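Moved to Motenton in April and still not unpacked. Five boxes in the hall. Five! I walk round them every morning like they're furniture.

Anyway. Wanted to write about the bus, the one from Trevow, because I've now taken it enough to have opinions. It's slow. Goes all the way out past the Schouten garden center, sits there with the engine running, then comes back the way it went. But I've started liking it? No phone, just window. Read half a library book last month, wich is more than I managed all winter.

Downside is the fare machine. Won't take cards before 7 am, dont ask me why.

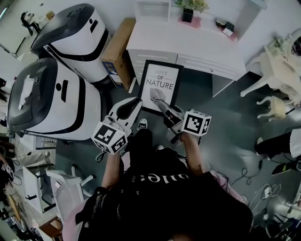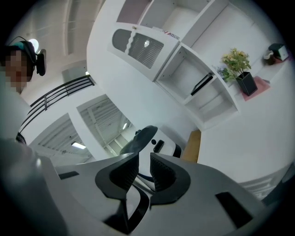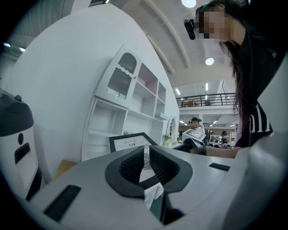 So the car. I keep going back and forth on selling it. Insurance went up 100 again, and it needs tires, and it mostly sits there collecting leaves. My old place you couldn't do a thing without driving. Now groceries are a walk, the dentist is a walk (sadly), and the bus does the rest, if you're not in a hurry. Which I always am. See: this post.

Only real problem is Wivemari. No bus goes there on weekends and I like the bakery. The seeded loaf, mostly. Is one loaf worth keeping a car for? Leaning no. Ask me again when it rains.

Ok, bus in a few minutes, shoes not on. More later.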